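Water again

Quick one before bed. So the March water bill came. $53. Last year it was nowhere near that and there's only two of us in the apartment, and one of us showers at the gym. Called Gebru (they do the billing for the building now) and sat on hold for 50 minutes. Hold music is the same eight bars of piano. Then got told the rate "includes a Fiminmont service adjustment." Ok. What does that mean. No answer, just a ticket number.

Meanwhile the tap still tastes like pennies. Everyone on Wonel Street says so. Neighbor downstairs bought one of those Skindine filter pitchers, $70 with the extra cartridge, and says it helps with the smell but not the taste. I dunno. Seventy bucks to drink somthing I already pay for??

Tried so far: running it cold for a minute. Boiling, then fridge. Lemon. The lemon one is fine, just sick of lemon.

So yeah, we're back to buying bottles, which I said I'd quit in January. Bad for the trash, bad for the wallet.

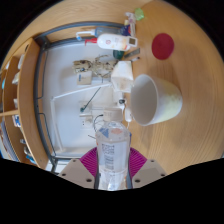 Bottled water, white cap, and the big white pot on its side.

Going to ask for the actual test report next. If anyone in the building has gotten one out of Gebru please tell me who you talked to, and wich number you called. Will update when I hear back.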